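The Boxes Are Still Heavy

By Zarmeena Yousafzai

I work in the order room at Gourlay, a company which sells spare parts for small boats and garden machines. In the spring our managers told us that two robots would come to work with us. I want to write about what changed after that, because I have read many articles on this subject and most of them are written by people who do not pack boxes.

English is my third language, so please be patient with my sentences.

Before the robots, there were 6 of us on the day shift. There are 6 of us now. I say this first because it is the question my relatives ask me on the telephone. But the number of people is a small part of the story, and I think that newspapers stop too early when they report this number and nothing else.

My work before was like this. I took a bin, I read the list, I walked to the shelves, I put the cartons in the bin, and I brought the bin to the packing table. On the way I passed Drorkholm corner, which is what we call the shelves for the Drorkholm pumps, and there was usually somebody there to exchange two words with. In a shift I made this walk so many times that my feet knew it without my head. My head was free. I could think about my daughter's school, or what to cook, or I could think about nothing.

Now the robots do part of the picking and I watch over them. If a carton has fallen on its side, or two cartons are stuck together by tape, the robot waits and a light comes on at my desk, and I decide. My body is less tired in the evening. My back, which used to complain on Monday and continue complaining until the weekend, is quiet. I am grateful for this and I do not want to hide it. People who speak romantically about physical labor have often not done much of it.

But my head is not free anymore. I must give my attention all the time, in small pieces, and I cannot choose when. A light can come on while I am in the middle of a thought. At home I notice that I listen for it. My husband asked me why I was looking at the corner of the kitchen, and I had no good answer for him.

I have tried to explain this to our manager. He is a polite man and he showed me a paper with a figure on it: 2,782 bins moved by the machines in September. I believe the figure. I only asked him which paper shows the other thing, how it feels to be interrupted. He said that the consultants from Trallska did not measure this. I answered that in this case somebody should ask us. We have mouths and it would cost very little.

The second change is in how we learn. When I started, an older colleague taught me to lift a bin. She stood next to me and corrected my elbows. She told me to hold the bin low, to feel with the fingers if the bottom was bending, and to look at the boxes one last time before lifting. This took her one morning, and after this morning we were friends. New people now receive a video and a short test on a tablet. They pass the test. Some of them have worked here two months and I do not know if they have brothers or sisters, because there was no moment when we had to stand next to each other.

I do not blame the machines for this. A machine did not decide that the morning of teaching was not needed. A person decided it, in an office, probably on the same day the machine was ordered, and it looked like one decision when it was two. This is the main thing I would like to say to other workplaces. When the robots arrive, many other decisions arrive with them in the same truck, and we should open each one separately.

There is also the matter of respect for what the hands know. I used to think my job was simple. My own family thought so, and I did not argue.
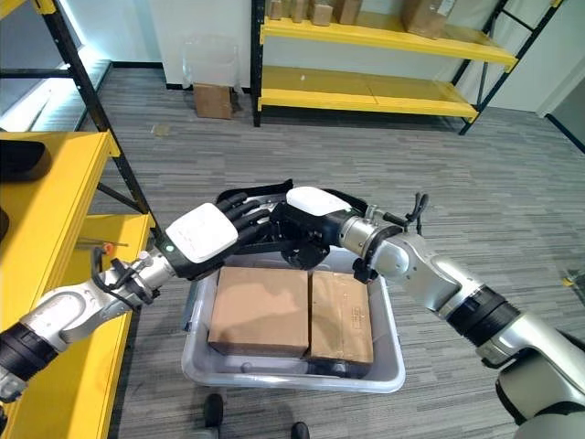 Then I spent several weeks watching a machine learn to do a small part of it, and I saw how many engineers were needed, and how serious their faces were. To bring two hands to a plastic bin with two cartons inside, neither too hard nor too soft, is a difficult thing. The engineers said so themselves. One of them asked me to pick up the same bin again and again while he looked at my wrists. In all my years here it was the first time anyone with a university degree had watched me work with admiration.

So I ask a practical question. If this skill is so difficult that educated people work on it for years, why was it paid as if it was nothing? I do not think the price of our work was ever connected to its difficulty. It was connected to how many of us were available. Now that the difficulty has been seen by everyone, I would like it to be remembered at the next discussion about wages.

A friend of mine works at the Nerby warehouse across the river, where they introduced similar machines last year. There the workers choose, every two hours, whether they want to watch the machines or do the walking themselves. She says that most people take some of each. It is not expensive to organize this. It needs a sheet of paper on the wall and a pen.

I have asked for the same arrangement here. The answer was that it would be considered after the busy season. I am not against the robots and I do not wish for them to leave. I would like to walk to the shelves for part of the day, with my own bin, and to teach the next new person how to hold her elbows. I have written this request on paper also, with my signature and the signatures of three colleagues, and I gave it to the office before lunch.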